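Ronuvbridge Tenant Services
11 April 2026

1/ The spring schedule for kitchen and utility work in the Ouellet building is now final. Residents of all 260 units should read this thread in full.

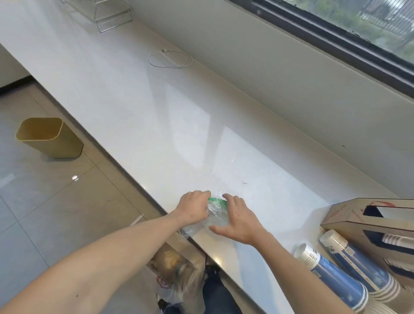
Countertop and window, with wire rack and white charging cord.

2/ Water will be shut off one riser at a time. Each shutoff will last about 4 hours. Notices will be posted on your floor and sent by email before work begins on your riser.

3/ Residents are asked to clear the cabinet under the kitchen sink the evening before. Items left in the cabinet will be moved to the floor by the plumbing crew and will not be put back.

4/ The contractor is Clameo. Crew members carry photo badges and will knock before entering. You do not need to be home, but pets must be kept in a closed room.

5/ After service is restored, run the cold tap first. Cloudy water is common for a few minutes. If it has not cleared by evening, contact the office.

6/ The laundry room on level 2 will stay open throughout, except when the east riser is off. Laundry cards and balances are not affected.

7/ Several residents have asked about rent credits. Planned shutoffs of less than one day do not qualify under the current lease. Section 3 of the building handbook gives the full terms.

8/ Residents who use medical equipment that needs a water supply should write to Josée Girard at the management office as early as possible so that other arrangements can be made.

9/ Questions about access, keys and pets go to Harvey Sandhu at the front desk. Please include your unit number.

10/ Work at our Sundham property is planned for September. A separate notice will be sent to residents there.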